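Vedstead puts $282,000 in draft budget for robots it has tried only on a screen

The Vedstead housing department wants $282,000 in next year's equipment budget for two-armed robots that would help tidy furnished short-stay apartments between tenants. The request runs to 41 pages. Six of them deal with what the machines have done so far, and all of that was done in software.

The supplier, Irnenico, has built a set of simulated rooms in a program it calls Gumon and is running its robot, the Aguirre, through them. The robot reaches toward things, opens and closes its grippers, and gets scored. The department has been watching these runs since April and says they give it enough confidence to reserve the money now. Whether they should is a fair question, and it got less time at the budget session than the parking meters did.
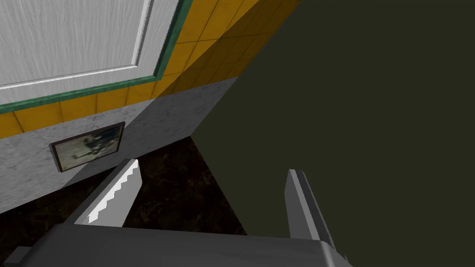 The right gripper, fingers open, in one of the simulated rooms.

Godelieve Dijkstra, who heads equipment purchasing for the department, told the session that simulation is the cheapest stage of any robot project and the right place to make mistakes. "I would much sooner see it drop something on a screen than in an apartment we have to hand over at four in the afternoon," she said.

Fair enough. The trouble is what comes after. The request moves straight from the simulated trials to a purchase, with no line for renting a machine first and no date on which the town could walk away. Asked about a rental, Dijkstra said Irnenico had offered one but that the monthly rate "did not look like good value next to owning." She did not have the rate with her. It isn't in the request either.

The money breaks into three parts: the robots themselves, a software license, and what the paper calls "site readiness." The last part gets a single paragraph. It mentions charging points and wireless coverage, and says door widths will be checked "as required." Anyone who has moved a sofa into the older buildings by the canal could tell the department that the checking is required now. A machine that can't get past the front door is a poor bargain at any discount.

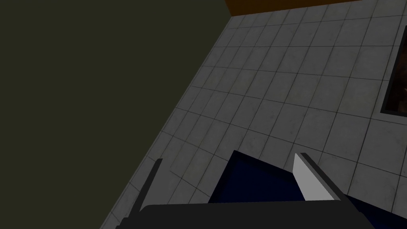 Then there is the matter of what counts as a good run. The request says the robot "completed its assigned tasks to a satisfactory level" and leaves it there. No success rate is given. Neither is the number of attempts, or how long each one took, or how often a person had to step in and reset things. Irnenico keeps those numbers, Dijkstra said, and the department can see them at any time. The members voting on the budget have not seen them.

She did push back on the suggestion that her office was taking the company's word for everything. Two of her staff sat in on trial sessions, she said, and asked for changes to the tasks when they seemed too easy. Which tasks, and which changes, will be written up in an annex. The annex wasn't ready for the session.

People who clean the apartments were not at the table. The request describes their part as "supervision and finishing," and assumes 20 hours of training per person. It doesn't say who covers their shifts during those hours. Overtime comes out of a different budget, so the cost of covering for them would not show up against the robots at all. That is a familiar trick in equipment planning, even when no one means it as a trick.

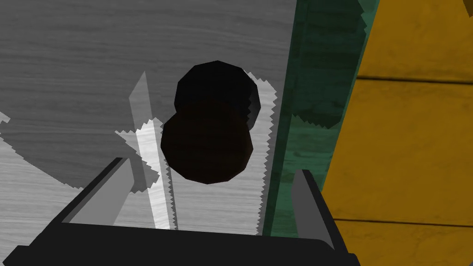

Simulation has its own well-known weak spots, and grasping is one of them. Software has to guess at friction, at weight, at how a thing shifts when two fingers close on it. A bath towel is harder still. Irnenico says Gumon's physics are good enough to train on, and perhaps they are. A buyer would normally ask to see the same task done both ways, in the program and in a real room, with the results side by side. The department has not asked for that. Dijkstra said it would be "a sensible thing to look at after delivery."

After delivery the town owns the robots. The draft terms have a service period, but the clock starts when the crates arrive and keeps running through setup and training. Spare gripper fingers are listed as a consumable and priced separately, at a figure left blank. So is the license from the second year on. Put a number in each of those blanks and the total moves, and it only moves one way.

None of this makes the idea foolish. Turnover work is heavy, the department has trouble filling the early shift, and a machine that could clear a living room while somebody does the bathroom might well earn its keep. Dijkstra made that case plainly — more plainly than the paper does — and several members nodded along. But she was describing a robot that works. What the town has been shown is a robot that works in a room drawn for it.

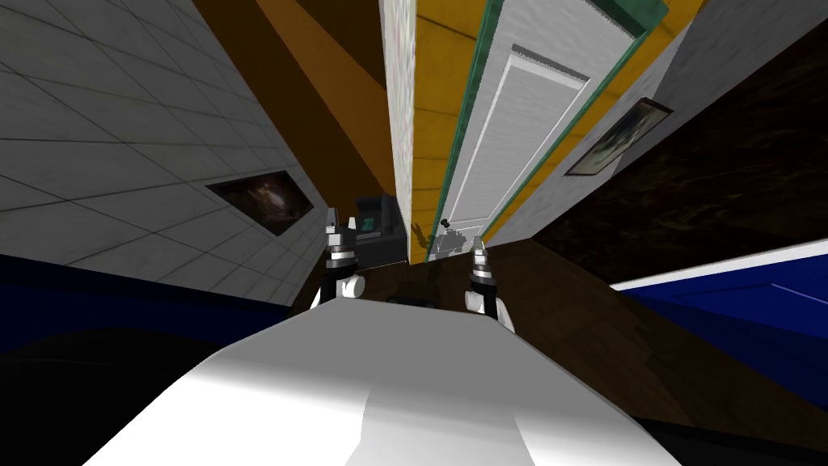 There is a smaller version of this plan that would be easy to write. Rent one Aguirre, put it in one empty apartment, have Irnenico publish the score for every attempt, and come back with the filled-in price list. One member proposed something close to that near the end of the session. The reply was that a split purchase might lose the bundle discount, the size of which is also in the annex.

The $282,000 stays in the draft for now, marked "subject to supplier confirmation." Dijkstra said the annex will go to members before the final vote, and that she is willing to raise the rental offer again with the company if they ask her to in writing.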